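How to Sort Small Jars Into a Divided Tray (and Keep Them That Way Past Thursday)

Filed under: Kitchen, Small Wars
6th September

Every household has a population of small jars. They breed at the back of the cupboard, they fall over when you reach for the salt, and at least one of them contains something you bought for a single recipe during a period of optimism. I have lived with mine for years under a policy of closing the door quickly.

Then my neighbor Brian Kirui came over to borrow some paprika and stood in my kitchen for so long that he took his coat off. We found three paprikas. He took none of them, on the grounds that he no longer trusted any of us.

So, the tray. A long plastic organizer with crosswise dividers is the cheapest fix I know for this problem, and setting one up takes 30 minutes if you don't stop to read labels. You will stop to read labels. Call it an hour.

What you need

One long divided tray
A clear table, preferably a pale one
A damp cloth and a dry cloth
Masking tape and a pen
A ruler
A trash can, and the courage to use it

Step 1. Measure the shelf before you buy anything

I didn't do this. My first tray was a Lenix, 460 millimeters long, bought for a drawer that had other ideas. It now holds gloves. Measure the depth of the shelf with the door shut, since a shelf that sticks out to meet the hinge will lie to you when it's open. Then measure your tallest jar, lid included, and check that it clears the shelf above with enough room to get your fingers in.

Step 2. Empty the cupboard completely

Take out everything. The temptation is to do the front row and declare victory, but the front row was never the problem. Put the tray in the middle of the table and the jars on either side of it, so you can reach across in both directions.

Don't fuss about keeping things upright at this stage. Some jars will stand, some will lie down, and the round ones will make a break for the edge. Let them settle. The only rule is that nothing goes in the tray until you've looked at it properly.
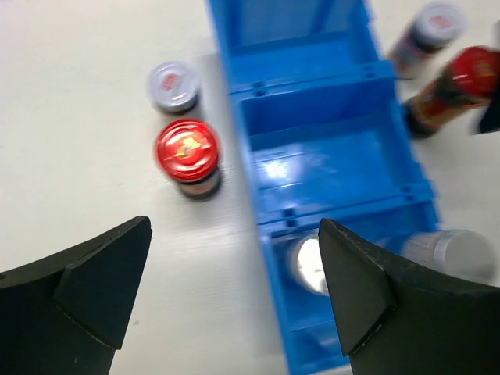
Turn each jar in your hand and look for a date. If the date has worn off, open the lid and smell the contents. A ground spice that smells of nothing will taste of nothing, and it has been charging you rent. Coffee, sauces and anything sticky should be judged by the label's own instructions, including the bit about refrigerating after opening, which most of us have been treating as a suggestion.

Anything you would be embarrassed to serve goes in the trash. I threw out a jar from the Trirkside farm shop that I had been saving for a special occasion. The occasion came and went twice.

Step 3. Wipe the jars, then wipe the tray

Jars are sticky around the neck and underneath. Go over each one with the damp cloth and then the dry one. Pay attention to the threads under the lid, where the contents have been building a small geological record. Do the tray as well, corners first. If yours has holes or slots along the top of the dividers, a cotton swab gets the crumbs out. Leave everything to dry before you load it.

Step 4. Decide what the compartments are for

This is where people start designing a filing system. Resist. A system only works if a half-awake person can follow it, and that person is you.

My advice is to sort by how often you reach for a thing. The compartment nearest the cupboard door gets the daily jars. The middle gets the weekly ones. The far end is for items you use on holidays or when somebody is coming over who you'd like to impress.

Alphabetical order is also available, if you have that kind of time. I tried it in August and spent an evening arguing with myself over whether black pepper goes under B or P.

Step 5. Learn your lids

Once jars are standing in a tray, you see them from above and the labels are no help to you at all. You see lids. If you have several the same color, they'll be identical from the top, and you will put cinnamon in the chili. Cut a short strip of masking tape, write the name on it, and stick it across the lid. Write big. The tape peels off when the jar is finished, and you can move it to the next one if you're thrifty or just tired.

A marker straight onto the lid works too, but it smudges on shiny plastic, and then you own a jar of "innam."

Step 6. Deal with the odd shapes

There will be stragglers. Long cylinders of pellets or beads, tubs of cake decorations, the container that wandered in from the craft box and stayed. Tall, light ones tip over in a compartment meant for squat jars, so lay them down along the length of the tray, label side up, with the cap facing you. 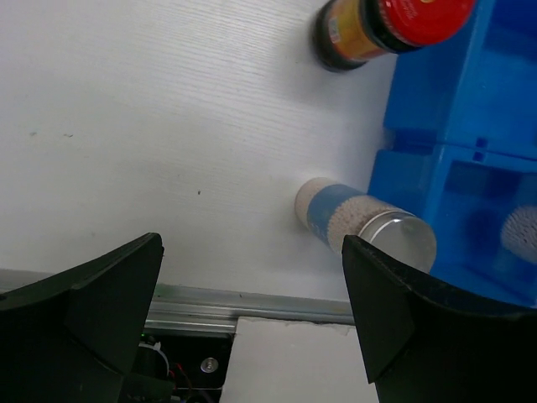
Check the caps before you lay anything flat. A snap-on cap is fine until somebody knocks it, and small round things travel farther than you'd believe. I still find sprinkles under the stove from what the family calls the Massawe cake, a layered affair that was meant to look like a sunset. If the cap feels at all doubtful, put a strip of tape over the join.

And if it isn't food, it doesn't belong in the food tray. Send it back to wherever it came from. Anything that looks edible and isn't should live in a different room entirely, especially if you have children or a brother-in-law.

Step 7. Load the tray and shake it

Heavy glass first, then the lighter things. Fill each compartment until the jars stand close together but still lift out without dragging a neighbor along. Then pick up the tray with both hands and give it a gentle shake. If anything topples, there's too much room in that section. Fold a dish towel into the gap or move a jar over from next door.

Step 8. Slide it in and leave it alone

Put the tray on the shelf with the short end facing out, so it pulls forward like a drawer. Stick a bit of felt under each end if it scrapes. Mine came off a Weltum chair-leg kit and works perfectly well.

When a new jar comes into the house, an old one has to be finished or thrown out before the new one gets a place. I've kept to that for five weeks. Brian came by again on Sunday for the paprika, and I had it in his hand before he got his coat unbuttoned. He smelled it first.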